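Guides > Kitchen > Cleaning

How to Get Burnt Porridge off a Saucepan

By Gintarė Luik, July
2 min read

Put the wire brush down. Your saucepan has suffered enough, and a decent sponge will do the job if you let it soak first.

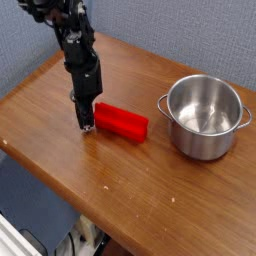

Step 1: Soak

Scrape out what you can with a wooden spoon, cover the rest with hot water and add two tablespoons of bicarb. Go and have a cuppa.

Step 2: Simmer

Bring it to a gentle simmer for seven minutes – the grey flakes are your breakfast, letting go.

Step 3: Scrub

Tip it out, let the pan cool and scrub in small circles. Favour the edges, where the worst of it lurks. Rinse, sulk, repeat.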